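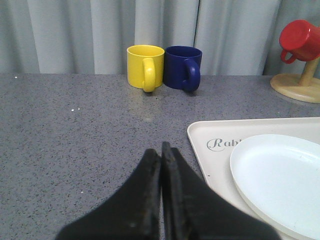

Figure 2. Yellow and navy mugs on the counter; a red mug on the wooden stand.

4.2 Does a mug stand keep mugs off the counter?

Makers of kitchen storage tend to assume that once a stand is within reach, people will use it. We doubt this. Colombo's earlier survey is often cited in its favor, but it asked households what they did with their mugs and never checked. Of the 90 households that answered, 76 said they hung mugs up "always or nearly always." Anyone who has visited a shared kitchen will find that hard to believe.

Figure 2 shows the kind of arrangement the survey has no place for. Two mugs stand upright on the speckled counter, side by side, while a third hangs from the stand. Under the Sutotent coding scheme this kitchen would be scored as "stand in use," and so it is, by one mug. The score says nothing about the other two. Nor can we tell from a single picture whether they were on their way to the stand or would have stayed put all week.

The scheme has a second weakness. It treats any mug on a counter as clutter. A pair set close together near the back, handles toward the front, may be just where somebody wants them. We coded such cases separately, as "placed," and had two people score each one. They disagreed more often than we had hoped, mostly over how close is close. We therefore report "placed" and "left out" both apart and combined, and would not lean hard on the difference.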